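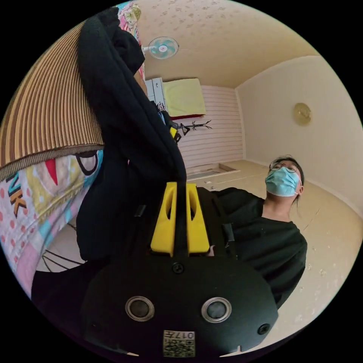

Black fleece beside the printed bedding.

Online bookshop: preorder price went up after I paid. Do I owe the difference?

Posted by Tanveer Niazi, June 23, 2022

I preordered a hardback history of the Sasberg lighthouse keepers from Lokus, my usual online bookstore. 371 pages, which is a lot of lighthouse. They charged my card on the day I ordered. Now the listing shows a price 12 dollars higher, and the order page in my account says "price to be confirmed at dispatch." Release is in August. I already have the confirmation email with the old price on it. Can they come back and ask for more? Also, I was counting on the loyalty points to get me to the next voucher (300 needed, I'm 46 short), and the points haven't shown up. Are these two things connected or am I just being robbed twice?

Busisiwe Radebe

You're being robbed zero times, as far as I can tell. Sorry if that spoils the afternoon.

"Price to be confirmed at dispatch" sits on every preorder on that site, including the ones they've already charged for. I had it on a Nodia atlas last year. The price climbed twice before it shipped and I paid what my email said. Keep the email anyway. If they do ask for more, reply with it attached and ask them to honor the price or refund you in full. Check the preorder terms linked at the bottom of that same email too, as they're the part that counts and they do get rewritten.

The points are a separate matter. They go on when the parcel leaves the warehouse, so a preorder earns you nothing but anticipation until then. If you want the voucher sooner, buy something that's in stock.

Don't cancel and reorder to "refresh" it. You'd get the new price, and you'd have earned it.

taipe_reader

same thing happened to me but with a calendar. they never asked for more. it did arrive with a bent corner though so maybe that was the fee

Tanveer Niazi

Thanks both. Found the terms, and they say the price charged at order is the one that stands. I'll leave it alone and go buy a paperback for the points.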